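3.2 Materials and household setting

The survey reported in this section concerns the reuse of fabric shopping bags and the reasons that people give for leaving them at home. We follow the definition used in Section 2: a fabric bag is any bag of woven or knitted cloth that the owner can fold by hand and wash in an ordinary machine. Bags of non-woven plastic fiber, which many stores sell under the name of cloth bags, were recorded on a separate form and are treated only in Section 5.

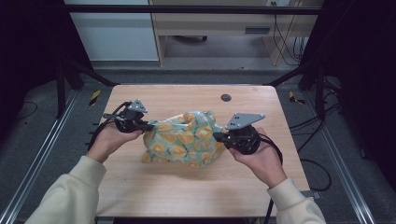
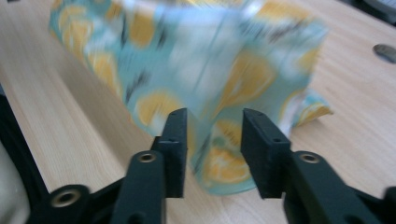 Figure 3. Printed fabric at a light wood tabletop, in two views.

Participants were recruited in two towns, Fukano and Clivness. The towns were selected for a practical reason. In Fukano most food shopping is done on foot, in small stores near the railway station, and the stores there have charged for plastic bags for a long time. In Clivness the large supermarket stands outside the center, and most people drive to it. We expected that the walking shopper and the driving shopper would keep their bags in different places, and that this difference would explain a part of the difference in use. The households were contacted by letter. Of the households that answered, 134 agreed to take part for the full period, and all of them received the same written instructions in the language of their choice.

Each household completed an entry form at the start of the study. The form asked how many persons lived in the home, who did the main shopping, how the shopping was carried home, and where the fabric bags were kept between two trips. For the last question we did not offer a list of places. In the pilot study we had offered such a list, and too many persons marked the first line of it. In the present study the person wrote the place in her or his own words, and the answers were coded later by two readers who did not know from which town the form came. When the readers did not agree, the form was discussed with a third reader, Kerstin Ackermann, and her decision was final.

The coding produced four groups of storage places: inside another bag, on a hook or door handle, in a drawer or cupboard, and in the vehicle. A small number of answers could not be placed in any group. One person wrote only "everywhere". These answers were kept in the data under the code "mixed", and they are included in all totals but not in the comparison of the groups.

3.3 The bag diary

The main instrument was a diary with one line for every shopping trip. The participant wrote the kind of store, the bag that was used, whether a new bag was bought or accepted, and, if a fabric bag was owned but not used, the reason. The line was to be filled in before the groceries were put away. We insisted on this point in the instructions, since memory for small purchases is known to become weak already on the same evening. The diary was printed on paper. A telephone version was considered and rejected. Several of the older participants in Fukano had told us in the pilot study that they leave the telephone in the coat and would forget the diary together with it.

A diary was accepted for analysis when it contained at least 10 trips. Shorter diaries were returned by several households in which a member had been ill or absent, and we did not ask them to continue. The last diary was received on 2021-06-20. It is necessary to remember that the shopping habits in this period were not the usual ones. Many participants went to the store less often than before and bought more on each trip, and some wrote that they had for a time avoided bringing their own bags because they were uncertain if the store permitted it. We return to this limitation in Section 6.

The reasons for non-use were also written freely. The answers were often longer than we expected. Some participants used the back of the page, and one household in Clivness added a second notebook in which the husband and the wife commented on the entries of each other. We coded only the first reason on each line. This rule is simple, but it has a cost: where a person wrote "I did not plan to shop, and the bag was wet", the second part is lost.

3.4 Bag size, folding and washing

It has been proposed that a bag which becomes small when folded is carried more often. To examine this, we asked each participant to choose the fabric bag that she or he used the most and to describe it on a separate sheet. The sheet asked for the approximate age of the bag, the way in which it was obtained, the kind of closure, the length of the handles, and how it was usually folded. A simple drawing was also requested. The drawings were more useful than the written answers for the handles, because the words "short" and "long" were clearly understood in different ways in the two towns.

For folding we used three categories. In the first, the bag is folded flat along its seams, usually in the same order every time. In the second, it is rolled. In the third, it is pushed together without any order, either into its own pocket or simply into the corner of another bag. Participants tended to apologize for the third category on the sheet, although the instructions contained no judgement of it. The category was in fact the most common in both towns, and it was also common among the persons who forgot their bags very seldom. Our data therefore give no support to the advice, found in many household guides, that careful folding leads to regular use.

Washing was a more difficult subject. The question "How often do you wash the bag?" was left empty on many sheets, and in the interviews we learned that some persons felt examined by it. In a later version we asked instead what had made the person wash the bag the last time. This question was answered much more willingly. The usual causes were a leaking package, soil from vegetables, and a visit from a relative. Regular washing, without a special cause, was reported mainly by persons who kept one bag for meat and fish alone.

A related point is the color and the print. Owners of light bags said that a stain was seen quickly and that they then washed the bag or retired it to another use, such as storage of shoes. Owners of bags with a large, busy print said that stains did not trouble them. We cannot say from our material whether the printed bags are washed less often, but the question seems important enough for a study of its own, especially with respect to food hygiene. It would also be necessary to separate the effect of the print from the effect of affection. Several participants described the printed bag as a present or as something bought on vacation, and such bags were repaired when a plain bag would have been thrown away.

3.5 Follow-up interviews

Follow-up interviews were held in October with 5 households from each town. The households were selected so that all four storage groups were present in both places. The interviews took place in the home, at the kitchen table where this was possible, and the participant was asked to bring all the fabric bags that could be found. This request gave a result that the diaries could not give. In almost every home the person brought more bags than had been reported on the entry form, and was surprised by the quantity. Bags were found inside other bags, behind the vacuum cleaner, and in one case under the seat of a child's bicycle trailer.

The interviewer then asked about each bag in turn: where it came from, when it was last used, and whether it would be missed. The answers were recorded by hand. We decided against a sound recorder after the first interview, in which the participant spoke in complete and very correct sentences until the recorder was switched off and then told us much more. The handwritten notes were read back to the participant at the end, and corrections were made on the same page.

Two subjects came up without any question from our side. The first was the number of bags that are received without being wanted. Participants named conferences, pharmacies, banks, and the local library. A retired teacher in Fukano said that it felt impolite to refuse such a bag and wasteful to accept it, and that she had found no solution. The second subject was the behavior of the cashier. In Clivness especially, participants said that an early question from the cashier, before the first item was scanned, gave them time to take the bag out. When the question came late, they felt hurried and accepted the bag of the store.

3.6 Preparation of the data

All diary lines were typed twice, by two different persons, and the two files were compared. Differences were resolved by returning to the paper. Trips on which nothing was bought were removed. Trips on which only one small item was bought, for example a newspaper, were kept but marked, because it is open to discussion whether a bag should be expected on such a trip at all. We present the results both with and without them.

To compare our material with an earlier one, we used the store records described by Pascual and Gurkell, which contain 600 purchases observed at the exit of a supermarket. Their observers noted the kind of bag but could not ask for the reason, so the comparison is limited to the first two columns of our diary. There is one more difference between the two sources. The observers counted a purchase carried in the hands as a purchase without a bag, whereas our participants sometimes entered the pocket of a coat or the basket of a bicycle as a kind of bag. We recoded these lines as purchases without a bag before the comparison. The original wording is kept in a separate column and is used again in Section 4, where the reasons for non-use are presented by storage group.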